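Floltik bench moves to two shifts from October

The two-armed bench at the Codville site will run on both shifts from October. It has been on days only since the spring, in the small room next to goods in, and most people in packing have had a turn at it by now.

The job it is learning is sample sorting. We send out 600 sample trays in a normal week and all of them are filled by hand, which is the part of the work people complain about most. Wrists and thumbs were the main entries in last year's health log. The plan is for the bench to take the plain trays first. Mixed trays and anything for Wunotton stay with the packers.

No posts are going. Packers who want to move across will be trained to set up the bench, clear faults and check finished trays, at the setter's rate. Ah-rin Maeng is running the training and has 55 minutes with each person, then a second session on the late shift. Names to her by Friday.

Dae-han Bae has packed here for nine years and was in the first group. "It's slower than me and I told them so," he said. "But I went home without my hand aching. I'd like to know what happens to the bonus, though." The bonus is being looked at and there will be a separate note.
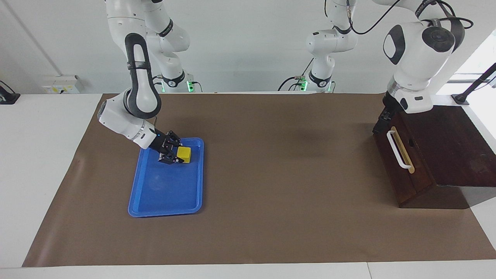

The right arm with a yellow cube at the blue tray. Practice is done with cubes.

Two points raised at the shift meeting. The bench must not be leant on or used for mugs when it is switched off. The late shift also asked for a second stool, and one has been ordered.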